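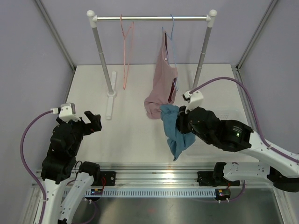
Two hangers on a silver rail

Stories > Short fiction > The Mast at Ondrejka

More than 700 people lived in Ondrejka, and until April 29, 2022 the only one with a signal was Radomír Vondráček, who had to stand on his coal shed to get it.

He loved that roof! He rang his sister in Jandis from up there, and read out football scores to anyone waiting below with a cup of tea. So when Justgate sent a van and four engineers to put up a mast, he expected to hate them.

He lasted until lunch. They let him hold the cable drum. They showed him the little green lights - seven of them, blinking like mad - and he asked so many questions that the youngest engineer gave him her spare helmet.

At dusk the whole street lit up. Every pocket buzzed at once. Radomír's phone shook itself off the kitchen table with 238 messages, most of them from his sister, all wonderful, some of them four years old.

"Are you coming for Christmas?" said the first.

He climbed up on the shed, out of habit, and rang her.

"Yes," he said. "Which one did you mean?"

More stories
The Giris Exchange
Wrong Number in July
A Ringtone for Grandad

Contact us | © Justgate Lane Stories | Back to top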